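Ticket: Garment stretch demos, left and right drift apart near the end of the pull
Opened by: Zahira Pelupessy
Assigned to: Ifeoma Omoregie
Project: Sollier folding
Status: Resolved
Opened: 2026-07-15

Zahira Pelupessy wrote:

Hi Ifeoma! First, the good news: the hand-held grippers are a joy. I went from never having held one to recording a full set of knitwear demos in a single afternoon, and most of them look great in the viewer. I'm already dreaming about towels.

Now the problem. In the "pick up both ends and pull it straight" step, the two tracks start together fine, but by the end of the pull the right gripper plays back late compared to the left. When Raso replays the demo on the arms, the left one stops, the right one keeps going, and the fabric pops out of the clamp. It happened on 12 of the 16 demos I checked. Short grabs with one hand play back perfectly.

Tried so far:
- Restarted the recorder. Same thing.
- Swapped which hand starts the pull. Still the right side that lags.
- Pulled much more slowly. Worse, if anything!
- Tried a stiffer piece of fabric. No change.

The step I mean is the one where the knit is held out level over the green cloth before it gets laid down.

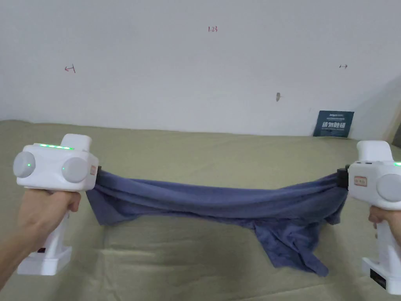
Stretch step, both ends clamped, middle still sagging a little.

Is it how I'm holding them? I do tend to lift my right elbow.

Ifeoma Omoregie wrote:

Love this report, thank you! The elbow is fine. Raso doesn't care about your elbow, only where the clamps go.

Slow pulls being worse is a great clue. If it were tracking I'd expect fast moves to suffer most. A gap that grows with the length of the demo sounds like the two clocks walking away from each other. Could you do two things for me?

1. Open the session log and read me the "last sync" line for each gripper.
2. Record one long demo where you just tap the two grippers together at the start and again at the end. No fabric.

Zahira Pelupessy wrote:

Done! Left says last sync at session start. Right says "none, using stored offset". And the tap test is really pretty: the first tap lines up, and at the second tap the right one is 300 ms behind. You can see it with your naked eye in the viewer.

Ifeoma Omoregie wrote:

That nails it. The right unit never joined the sync at session start and has been running on an old offset the whole time. Was it switched on after you pressed New Session, by any chance?

Zahira Pelupessy wrote:

Yes!! I turn on the left, press New Session, then pick up the right. Every single time. I thought the recorder waited for both.

Ifeoma Omoregie wrote:

It should wait, and I've filed that with the Sondance recorder folks. Until they change it:

- Switch on both grippers.
- Wait until both show up in the device list.
- Press New Session.
- Check that "last sync" has a time for left and right.
- Do a tap at the start and a tap at the end of every demo.

You don't have to throw the old demos away. Ibrahim (our cleanup script, not a person) can stretch the right track to match if it has a tap at both ends. Yours don't, so it will use the moment each clamp closes and opens instead. Less exact, so look over the results before you train on them.

Zahira Pelupessy wrote:

New batch recorded with your order of steps, and wow, what a difference. Both arms reach the end of the pull together and the knit stays clamped all the way. I ran the old ones through Ibrahim too. I kept all but 2, where the fabric slipped and the opening times made no sense.

Can I start on towels?

Ifeoma Omoregie wrote:

Please do! Start with small ones, and keep the taps in. Closing this; the recorder fix is planned for September and has its own ticket.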